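7th November

Board arrived on the bench from Bundgaard this morning, second revision. Notes below are mine unless marked. I'm writing them down before the call with Vamalham, while I still remember what annoyed me.

**Panels.** The puzzle joints are the part everyone likes. I'm less sure. Brijesh says they let us swap one panel without touching the rest, and on paper I agree with him. In practice I tried to lift out the middle panel and ended up loosening its neighbor too. Took me 20 minutes to get both seated again. Before we tell anyone this is "modular" I'd like to see a person who didn't build it change a panel.

**Slider.** Numbers 1 to 5 over the slot. Travel is smooth, maybe too smooth. There's no click at any of the positions, so "set it to 3" means "set it to somewhere near 3." Ekua wants detents. Pascal thinks detents will wear out by February and we'd be back where we started, with grit in the slot as a bonus. I don't believe either of them yet. Asked for one slider of each kind.

**Colored buttons.** Blue left, red top, green right, yellow bottom. Nice domed caps, good feel. My complaint is the same as last time: the instruction sheet still calls them A, B, C and D, and there are no such letters next to the buttons. Either we print letters or we fix the sheet. I vote for the sheet.

I pressed red 402 times over lunch (counter on my phone, sandwich in the other hand). No missed presses. That says very little about the other three, and Anong pointed out I was pressing dead center every time like a person who wants the button to pass. Fair. She'll do the off-center run tomorrow.

**Off / On.** Two small round metal buttons with the labels between them, Off to the left and On to the right. The buttons are one above the other. So which one is On? I asked three people and got two answers. Ferenc says you learn it in ten seconds. Sure, but the sheet says "no training needed." Suggest moving the labels so each one sits beside its own button.

**Display.** I still want to know what we're paying for. The window is a good size and easy to read across the bench, but so far the only thing the Gidham firmware writes to it is the step number. A sticker could nearly do that.

**Handles.** Fine. Good, even. I carried the whole thing down to the store room and back by the two handles and nothing creaked. Leave them alone, please.

To do:

- off-center presses, all four colors (Anong)
- both slider samples, ask Bundgaard for a date
- rewrite sheet, page 2, button names (me)
- Off/On label position, two mockups on paper first (Ekua)
- check the spare caps against part 429, the last bag was wrong
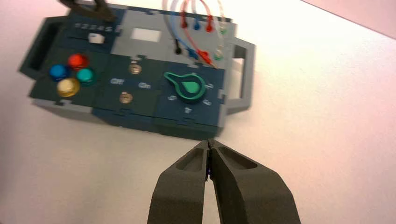
Rev 2 board on the white table, labels and slider as delivered.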